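Small drawers, big opinions: the Hirnance four-drawer desktop chest

I have been hunting for somewhere to put my sewing bits for years. Thread, bobbins, the good scissors, the bad scissors, all those buttons that come in tiny bags with new shirts. It all lived in a cookie tin, and every time I wanted a needle I ended up tipping the whole lot out on the bed. So when my friend Sunita Bhardwaj moved to a smaller apartment and told me she was getting rid of her old Brillorus sewing box, I nearly took it, and then I opened it and the hinge came off in my hand (sorry, Sunita!). That sent me shopping.

I looked at the Cindia first, which is the pretty one with the brass knobs, but the drawers are so shallow you can't stand a spool up in them. The Hirnance is plainer and it cost me $2 less, so that was that. It showed up on a Thursday, already put together, with one drawer taped shut so hard I had to go get a butter knife.
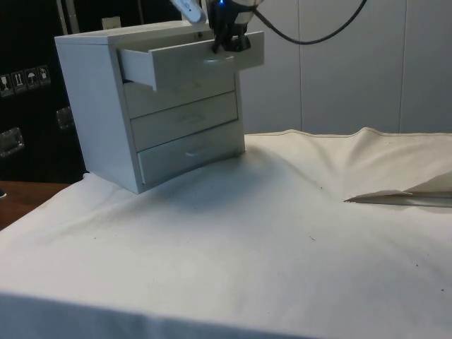 Thread goes in the top one, obviously. I tried sorting by color and gave up after the blues, so now it's cottons on the left and everything else on the right. Needles and pins are in the second drawer in an old mint tin, buttons are in the third, and the bottom one is full of zippers and bias tape I will probably never use. I counted the buttons one rainy evening in January, by the way, and I own 264. I do not know why I own 264 buttons.

Now the grumbles. The drawers don't have stops, so if you pull with any enthusiasm you get the whole thing in your lap, pins and all. The bottom drawer sticks a bit, and rubbing a candle stub along the edges helped for maybe a week. I'd also have loved some felt on the base, because it slides around on my table when I'm in a hurry. I cut a square out of an old Rajput placemat and stuck it underneath, and it's been fine ever since.

Would I buy it again? Yes, for sewing stuff. For anything heavy, no. I give it 7 out of 10, and it'd be an 8 with drawer stops.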